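Equipment Planning and Procurement Coordinator, Robotics Laboratory

Carkon Institute, Department of Automation Studies
Full time, two-year appointment with possible extension
Reference number: 2882

The Carkon Institute invites applications for the position of Equipment Planning and Procurement Coordinator. The person appointed will prepare the equipment budget for the robotics laboratory, manage purchases from first request to final acceptance, and maintain the replacement plan for all arms, grippers, cameras and workstations in the laboratory's care.

The laboratory studies two-arm handling of small household and classroom objects. Daily work takes place at tabletop stations with paired arms and parallel-jaw grippers, and much of the current program concerns picking up, turning and lining up small items such as wooden alphabet blocks. Purchasing decisions are made jointly with the researchers who use the stations, and the coordinator is expected to spend part of each week in the laboratory.
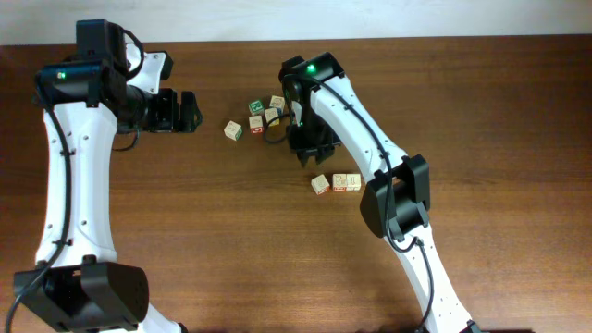 Does the coordinator need to know how to program a robot?
Programming is not part of the position. The coordinator must be able to read a technical data sheet, compare quotations on equal terms, and discuss payload, reach, cabling and spare parts with research staff.

Principal duties

Prepare the annual equipment budget and submit it to the department in June.

Obtain and compare quotations from approved suppliers, at present Gekside and Trirgate, and identify additional suppliers where only one source exists for a part.

Maintain the inventory of arms, joint modules, gripper fingers, wrist cameras, cables and power supplies, including service dates and expected replacement dates.

Plan the equipment for the second laboratory at the Dağdelen building, including tables, mounting hardware, network connections and storage.

Arrange delivery, inspection and acceptance testing, and withhold final payment until the acceptance form has been signed.

Coordinate the purchase of consumables and test objects. Individual orders of up to $800 may be approved by the coordinator without further signature.
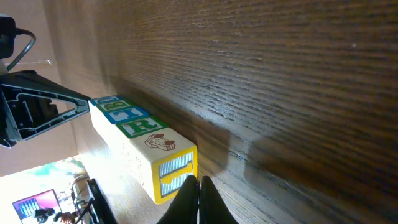
The coordinator also reviews small parts that wear out in regular use. Gripper fingers and cables have in past budgets been charged to general supplies, and the department wishes to move them to a separate line so that the yearly cost of running each station can be reported correctly. The first task of the new coordinator will be to draw up this line and propose a minimum stock level for each part.

Required qualifications

An associate or bachelor's degree in business, engineering technology or a related field, or equal work experience.

Three years of experience in purchasing, laboratory management or equipment planning.

Good working knowledge of spreadsheets and of at least one purchasing system.

Clear written English.

Preferred qualifications

Experience with automation equipment or precision instruments. Experience with import paperwork and warranty claims. Familiarity with grant-funded purchasing rules.

Conditions

The position is based at the main building, Room 444, with regular travel to the Dağdelen building. Standard hours begin at 8:30 a.m. Salary is set according to the Institute's administrative scale and depends on experience. An allowance of $2000 per year is available for training and professional membership.

How to apply

Applicants should submit a cover letter, a résumé and the contact details of two references to the Personnel Office, quoting the reference number given at the top of this notice. Applicants selected for interview will be asked to complete a short written exercise in comparing two equipment quotations.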